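The Day After, and a Pile of Towels

26 December 2021

The house is so quiet today. Everyone left after breakfast, the dishes are done (mostly), and I've been drifting from room to room with a cup of tea, picking things up and putting them down again somewhere else. By eleven o'clock I had drifted as far as the linen closet, and that was the end of my lazy Sunday.

We had Nisha and Ramesh staying for four nights, plus Kamlesh on the sofa, and when you have that many people taking showers you find out very quickly what state your towels are in. Ours are in a state. There are the good white ones my aunt sent from Prumville, which I hide from my own family, and then there's everything else -- beach towels, hair dye towels, a hand towel with a hotel's name on it that I will not be discussing. And then there are the yellow ones.

I bought the yellow ones the year we moved in, when I was convinced the bathroom was going to be sunny and cheerful. The bathroom never did get painted, but the towels stayed, and they've gone through the wash more times than I'd like to think about. They're still my favorites. They're the ones I reach for when I have a cold, or when I've been caught in the rain walking back from the bus.

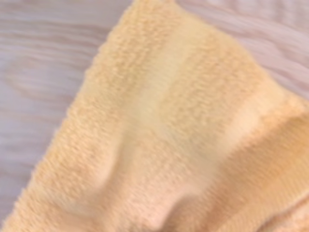 Anyway, I've been folding them my mother's way for as long as I can remember, which is in half the long way, in half again, and then over into a square. Nisha watched me do it on Thursday and very politely showed me hers. She folds in thirds the long way first, so the edges end up tucked inside and the shelf shows only the nice rounded side. I pretended it was too much trouble, and then the minute her car was out of the driveway I pulled every towel we own out of the closet to try it!

It does look better. It also takes up more room than I expected, so the beach towels have been moved to the trunk in the hall until March, and two very thin ones are going in the rag bag. I still have the pillowcases to get through, and the tea has gone cold, so I think those can wait until tomorrow.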